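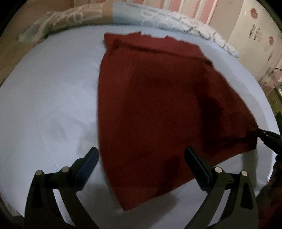
Farah Sumampouw had expected the folding to be the easy bit, and told the room so within minutes of picking up the grippers. Her first go at squaring off a sleeve drew a cheer anyway, and she went straight back for another!

It was that sort of afternoon at the Lerkilley open day, where the Kwiatkowski project invited neighbours in to try the hand-held grippers it uses to teach robots household jobs. There was a queue for most of it, and 73 people had signed the guest book by the time the lights went off (a few of them twice, going by the handwriting).

The idea is simple enough to explain over a cup of tea. A person does an ordinary chore with a gripper in each hand, a camera on the tool records it, and the recordings are later used to train a robot arm. The team has gathered 2334 recordings of bedroom and laundry chores since November, and every visitor who wanted to could add one of their own.

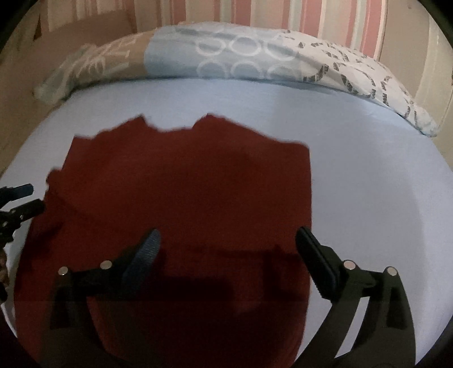
Gonham is the name of the arm that will eventually learn from all this, and it had its own corner in the room next door, where it spent the day stacking cups for a very loyal crowd of primary schoolers. Zulkifli Santoso ran both rooms and seemed to be in each of them at once. He is keen on fabric as a subject and will talk about it for as long as you let him. Cups hold their shape, he told us, but a dark red cloth with its far edge all crumpled, lying on a pale blue sheet, is a new puzzle every time the jaws open over it. He favours plain colours for beginners and a bed for a work surface, and says people relax when the job looks like something they'd do at home.

Visitors had up to 3 tries each, and plenty used the lot. The grippers take a bit of getting used to. You lose your fingertips, more or less, and have to plan where each hand is going before you pinch. Two sisters got into a very serious contest over collars, and we are still not sure who won. The kids, we have to report, were mostly better at it than their parents.

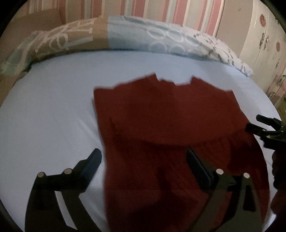 A red garment on the bed, with a gripper in each hand.

The next session will be held at Skukevska Hall, with a bigger room for the cup stacking and a second bed set up to keep the queue moving. Entry is free again, and Santoso is asking anyone with odd-shaped clothes they don't mind lending to bring them along. Ponchos are especially welcome.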